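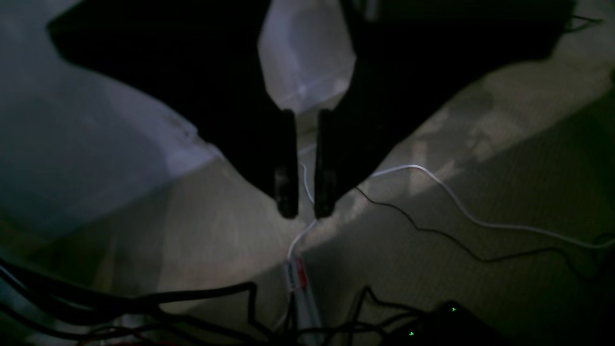 Section 3: Preparing garments and applying transfers

Read this section before you heat the Gradside press for the first time. It covers garment preparation, positioning and the first press. For care of the platen and the non-stick sheet, see Section 7.

Before you start

Set the press on a level bench that will take its weight, and leave a clear space behind it so the cord is not pinched when the handle is raised. Plug it directly into a wall outlet. Do not use a power board or a light-duty extension cord.

CAUTION: The upper platen stays hot after the press is switched off. Keep children out of the work area until it has cooled to room temperature.

3.1 Checking the fabric

1. Read the care label. Cotton and most cotton blends can be pressed at the standard setting. Nylon and acrylic need a lower one, and some finishes will not take a transfer at all.

2. Wash and dry new garments without fabric softener. Softener leaves a film that weakens the adhesive.

3. Lay the garment out and look for creases, seams and buttons in the area to be pressed.

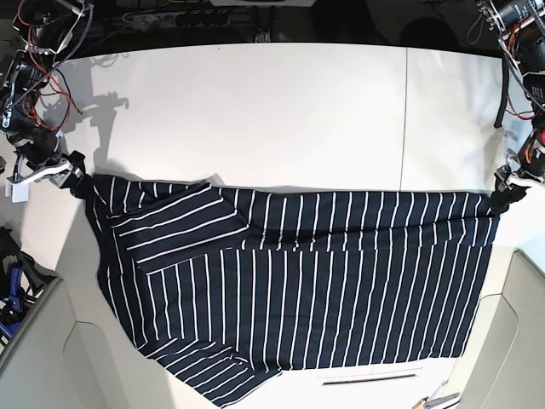 Navy shirt with white stripes, one sleeve folded in across the body.

4. Go over the area with a lint roller. Lint shows badly on navy and other dark colours.

Note: Striped fabric makes a crooked transfer obvious. Line up the design with the nearest stripe and ignore the hem, as hems are often sewn slightly off.

3.2 Cutting the design

1. Load the vinyl with the carrier side down. If you are using Siser or another brand of film, follow the maker's own sheet for blade depth, temperature and time — the settings stored in the press are for Gradside film only.

2. Mirror the design in your cutting software.

3. Cut a small test shape in a corner and weed it. The vinyl should lift cleanly and the carrier should not be cut through. 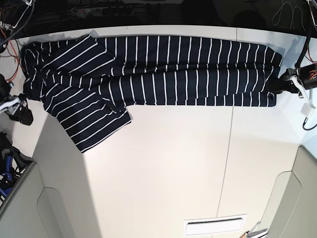 4. Cut the full design, weed it, and trim the carrier to leave a narrow border on all sides.

3.3 Pressing

1. Switch on and wait for the ready light. Warm-up takes some 20 minutes in a cold garage or shed.

2. Pre-press the bare fabric for 3 seconds to drive out moisture.

3. Position the design, cover it with the non-stick sheet and close the handle fully.

4. When the timer sounds, open the press and let the garment cool before peeling the carrier at a low angle.

Note: If an edge lifts, lay the carrier back down and press again for 7 seconds. Turn the garment inside out for washing, and wait a full day before the first wash.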